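La salud de los que negocian

Cuando un alto cargo anuncia que está enfermo, Bruselas responde con un mensaje de ánimo y un cambio de agenda. Casi nunca responde con información.

El comunicado tenía 99 palabras. Decía que la negociadora jefe del acuerdo pesquero, Teresa Falcão, se apartaba de la mesa «por un breve periodo» y «siguiendo consejo médico», que se encontraba animada y que el equipo continuaría su labor «con plena normalidad». Salió un domingo, a última hora de la tarde, cuando las redacciones están a medio gas y quien puede leer un texto así con malicia suele estar cenando.

Lo leí tres veces. No encontré en él ninguna duración, ningún nombre de sustituto ni una sola referencia a qué pasaba con la ronda prevista para esa misma semana en Oltisov. Encontré, eso sí, el adjetivo «plena». Llevo bastantes años cubriendo negociaciones comerciales y desconfío de la normalidad cuando necesita refuerzos.

Conviene decir de entrada que la salud de una persona es suya. Falcão tiene derecho a guardarse un diagnóstico, igual que lo tiene un maquinista o una cajera. Lo que me interesa es lo demás: quién firma, quién llama, quién tiene autoridad para ceder en un punto a las dos de la madrugada. Sobre eso las instituciones europeas tienen tan poco escrito que cada baja se resuelve como si fuera la primera.

Una firma en el aire

El mandato de Falcão es personal. Lo aprobaron los ministros con su nombre y apellido, después de un reparto de cargos bastante áspero, y en él no figura un suplente. Figura un «equipo de apoyo», expresión que admite casi cualquier lectura. Nuno Pacheco, su adjunto, ocupó la silla principal en Oltisov sin que mediara decisión alguna que lo nombrara para ello. Se sentó y empezó la reunión.

La otra delegación se dio cuenta enseguida. Según dos asistentes que hablaron conmigo por separado, lo primero que preguntó la parte contraria fue si lo que Pacheco aceptara esa mañana seguiría aceptado cuando volviera su jefa. Pacheco contestó que hablaba en nombre de la Unión. Es una respuesta correcta y no resuelve nada, y los del otro lado, que tienen abogados tan buenos como los nuestros, lo anotaron.

Se rubricó un anexo técnico, el de los puertos de descarga. El servicio jurídico dictaminó luego que la rúbrica tenía «valor preparatorio». Si lo tenía, no hacía falta viajar para ponerla. Si tenía algo más, faltaba quien pudiera dárselo. Pregunté por esa diferencia y me remitieron al comunicado.
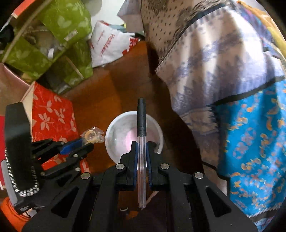
El arte de decir que todo va bien

Hay un género literario menor que consiste en informar de la enfermedad de un dirigente. Tiene reglas. El enfermo siempre está de buen humor. Siempre trabaja desde casa, aunque el médico le haya mandado lo contrario. Siempre agradece el trato recibido, y siempre vuelve «muy pronto», un plazo que nadie ha visto vencer jamás.

De un tiempo a esta parte el género se ha pasado al vídeo. Falcão grabó el suyo al tercer día: una estantería detrás, voz un poco tomada, 90 segundos en dos idiomas. Fue bien recibido. Varios diputados que la habían zarandeado en comisión unas semanas antes elogiaron su cercanía, y un par de ministros lo compartieron con corazones. No discuto que fuera sincero. Discuto que se contara como un ejercicio de transparencia. En esos 90 segundos tampoco se decía quién llevaba el expediente.

La consultora Bromby, que asesora a varias instituciones en comunicación de crisis, recomienda a sus clientes «humanizar antes de precisar». La frase aparece en una presentación que circula por los despachos y que me enseñaron con cierto orgullo. Tiene su lógica: el público perdona más a una persona que a un organigrama. Pero el público no estaba en Oltisov. Estaban unos funcionarios que necesitaban saber con quién hablaban, y a ellos la estantería no les servía.

Pregunté en Bromby si habían intervenido en el mensaje de Falcão. No confirman ni desmienten trabajos concretos. Me mandaron la presentación otra vez, en mejor resolución.

Lo que se hizo en Toft

Quienes defienden el sistema actual, y son más de los que uno pensaría, suelen recurrir al precedente de Toft. En aquellas conversaciones el jefe de la delegación pasó buena parte de la primavera de baja y en mayo hubo acuerdo. La prueba, dicen, de que la maquinaria aguanta.

He vuelto a leer las actas de Toft y la prueba me parece floja. Hubo acuerdo, sí, con 2 capítulos enteros aplazados a una declaración política posterior, que se redactó tarde y se ha aplicado poco. Eran los dos capítulos en los que el jefe de delegación había reservado para sí la última palabra. A lo mejor se habrían torcido igual con él sentado en la mesa; los negociadores sanos también dejan papeles sin terminar. Pero presentar aquello como un éxito de la continuidad exige no mirar qué fue lo que se quedó sin continuar. 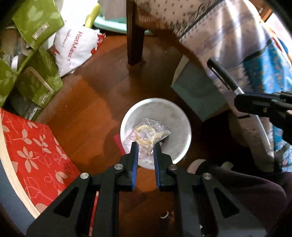
También se olvida que en Toft las partes se conocían desde hacía una década y se fiaban unas de otras. Cuando surgía una duda sobre quién mandaba, se arreglaba en un pasillo. En el expediente pesquero esa confianza no existe. Las cuotas del norte llevan años envenenadas, la parte contraria ha denunciado dos veces a la nuestra ante el mecanismo de arbitraje y cada palabra se mide como si fuera a leerse ante un tribunal, cosa que puede acabar ocurriendo.

La propuesta Trerkgate

Existe un remedio sobre el papel. Lo llaman la propuesta Trerkgate, por la casa de campo donde se redactó, y es bastante modesta: todo mandato negociador incluiría el nombre de un suplente con poderes definidos, y cualquier ausencia superior a unos pocos días se notificaría por escrito a la otra parte, sin mencionar causas. Cabe en una página. La he visto y no contiene nada que escandalice a un notario de provincias.

Lleva parada desde que se presentó. Las razones que se dan en público son de orden jurídico: que si habría que revisar los mandatos en vigor, que si el suplente abriría otro frente en el reparto de puestos por países. Esta segunda me la creo. Nombrar a un titular ya cuesta meses de trueques entre capitales, y un segundo nombre significa un segundo trueque. Un diplomático veterano me lo planteó con menos vueltas: a ningún gobierno le apetece gastar una ficha en un puesto que solo sirve si alguien se pone malo.

Hay otra razón que se dice en voz más baja. A los titulares no les gusta. Un suplente con nombre y poderes es, además de una garantía, un rival con despacho propio. Pacheco, que habría sido el candidato natural, evitó pronunciarse cuando le pregunté. «Yo hago lo que me toca», dijo, y miró el teléfono.

Falcão se reincorporó a la semana siguiente. Entró en la sala con buen aspecto, hubo aplausos por las dos partes y el anexo de los puertos volvió al orden del día como primer asunto, para «reconfirmarlo». La reconfirmación duró una tarde entera. La otra delegación aprovechó para reabrir dos párrafos que daba por mejorables, y uno de ellos lo mejoró, desde su punto de vista, bastante.

Le pregunté a la portavoz si aquello era el coste de no haber tenido un suplente. Me respondió que no se había perdido nada, que los textos son siempre susceptibles de perfeccionamiento y que la negociadora jefe estaba muy agradecida por las muestras de afecto. Le pregunté después si la propuesta Trerkgate figuraría en el próximo programa de trabajo. Quedó en mirarlo. Sigo esperando la llamada.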